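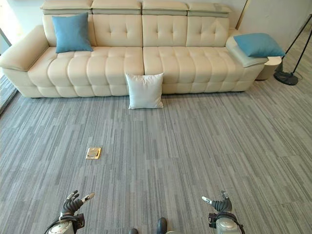

Sofa task, living area layout, head camera. White pillow on the floor at the front of the seat.

Projects > Kemik > Household Data > Minutes

Print this page | E-mail this page

KEMIK DATA COLLECTION WORKING GROUP
Minutes of the regular meeting, 5 January 2025

Represented: Brasari (operations), Radano (annotation), Lozano (model training). Hardware sent apologies and a written note, taken under item 3.

1. Minutes of the previous meeting

Approved with one correction. In the paragraph on storage, "raw" should read "compressed."

2. Status of the sofa task

Operations reported 507 episodes recorded for the pillow tidying task. Of these, 400 have passed first review and been handed to annotation. The remainder are waiting for review or have been set aside for missing joint data. The target for the task stays at 2,000 episodes by the end of April.

Training asked for more variety in the starting layouts. Too many episodes in the first batch begin with every pillow already on the seat, and the policy learns to do very little in the first seconds. Operations will use 4 layout cards per session, drawn in random order, and write the card number in the episode notes before recording begins. At least one card must place a pillow on the carpet and one must place a pillow on an armrest.

It was agreed that the floor lamp and side table stay in their present positions until the target is met. Moving furniture will be treated as a separate variation and given its own task code.

3. Contact segments

Annotation raised the labeling of two-arm contact. Labelers disagree on the start of a grasp when the cushion is high in the head view and the grippers are at the top edge. The upper part of the cushion is then out of view, and the first touch has to be judged from one side only.

Options discussed:
- label from the head view alone and accept the spread
- use wrist force readings to set the start time, with the video as a check
- lower the head pitch for the whole task

Hardware's note advised against changing the head pitch in the middle of a batch, as calibration would have to be repeated. The second option was adopted. Where force readings are missing, the segment is to be marked "uncertain" and left out of the grasp set. Motion blur on the cushion is not to be used as proof of contact.
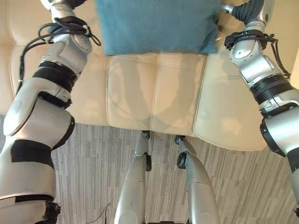 4. Arm cables

Training noted that the cable loops on the arms show up in a large share of the head views. Masking was proposed and rejected. The loops will be there at run time and the model should see them. Operations asked whether the loops could be tied closer to the arm. Referred to hardware, who will check the bend limits first.

5. End-of-episode rule

The present rule ends an episode when the operator releases the pillow. Training asked for a short hold with both hands open and clear of the pillow, so that the stop state can be learned. Agreed. The hold will be two seconds. Hands may be over the seat or over the carpet. Episodes recorded under the old rule will be kept and tagged "no hold."

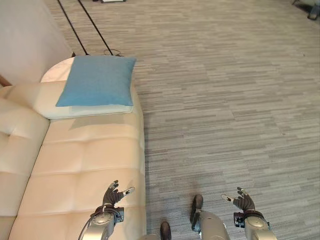

Head view for item 5. Pillow at the far end of the sofa, both hands open.

6. Actions

Operations: print layout cards; add card number field to the episode notes.
Annotation: revise section on grasp start; relabel the disputed segments.
Training: rerun the baseline on the reviewed episodes with "no hold" as an input tag.
Hardware: reply on cable ties.

7. Any other business

None. Next meeting at the call of operations.

Contact | Copyright Kemik Project | Back to top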